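From the Stallcombe Lab Newsletter
10/03/2025

Doors, Knobs and a Little Patience

Those of you who stopped by our open afternoon in September will remember that we talked a good deal about doors, perhaps more than anyone had bargained for, and several of you were kind enough to ask how the work was getting along. It's getting along nicely, thank you! The project is called Flendley, and its aim is simple to state: we want a two-armed household robot to learn to open doors it hasn't met before, starting from demonstrations that a person gives in simulation.

Up to now we had trained on one big pile of demonstrations, 160 of them, with every view weighted the same from start to finish. The robot did fairly well at getting near a door and then went to pieces over the last few inches. So over the summer we tried something that the Tawfik group down the hall had suggested to us more than once (we should have listened sooner). The method learns how much to trust each camera at each moment. While the robot is crossing a room, the head view gets most of the say. Once a hand is close to something it may need to hold, the wrist views take over — gradually, so there's no sudden jerk as one hands off to the other.

We gave both versions the same 60 test rooms in our Bikgate simulator, with the furniture, wall finishes and door hardware shuffled each time. The old version failed in 16 of them. The new one failed in 10, and we were so pleased that we ran the whole set again overnight to be sure, and got the same number. 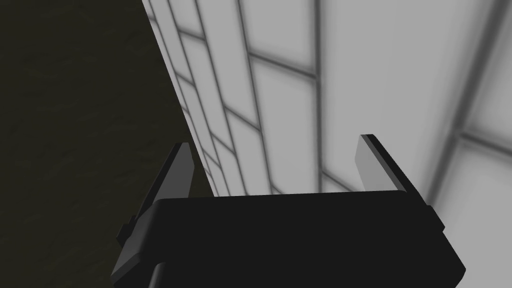
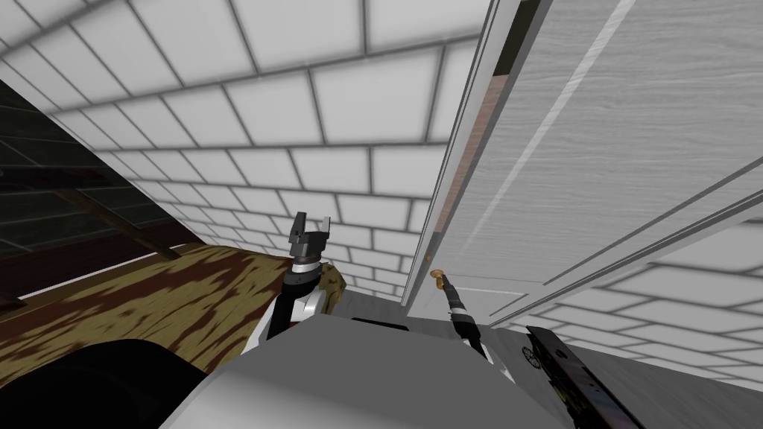
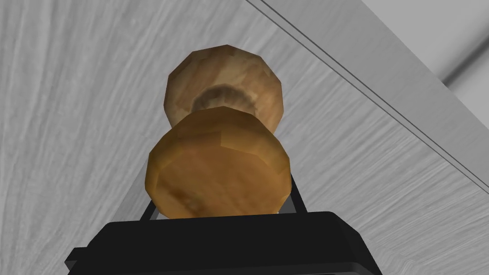
Wrist and head views in one of our simulated rooms.

Most of the failures that remain have to do with timing. The policy will sometimes start to pull a beat before the fingers have settled, and a small knob is not very forgiving about that. We think a short pause learned from the demonstrations would help, and we've begun labeling them again with that in mind, which is slow work but rather soothing with a cup of coffee at hand.

After that we'd like to move on to drawers and cupboard doors, and then try the method on the real robot. If you have an unusual knob or handle you'd like us to model, please do write to us. We have a shelf for them now, and there's still plenty of room on it.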